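Toltevik Children's Dental Outreach
Progress report to the Herrero Fund, 18/02/2020
Prepared by Melina Petridis

We've had a really good stretch since November, and I'm so glad to share it with you! The team has now seen 236 children for checkups, and 104 of them had never been to a dentist before. Most went home with a fluoride varnish and a new toothbrush, and plenty of parents stayed to ask about sealants and thumb sucking.

The second chair at our Brustular site is up and running – that was the big item in your grant – so we can book siblings side by side. Sara, our hygienist, has also started an evening session for families who can't get away from work.
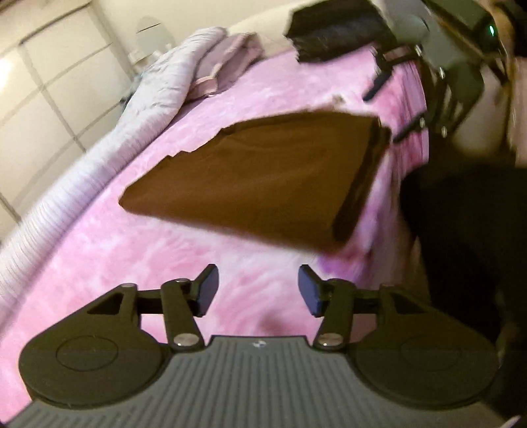 Folded brown fabric on a pink plush blanket.

Two things are behind schedule. The portable X-ray unit is still on order, and we have four children waiting for an orthodontic referral (bite problems, mostly crossbites). I've asked the clinic in town for earlier slots and expect an answer soon.

Next up are the school visits, starting with the kindergarten classes. Spending is on budget, and the itemized sheet is attached.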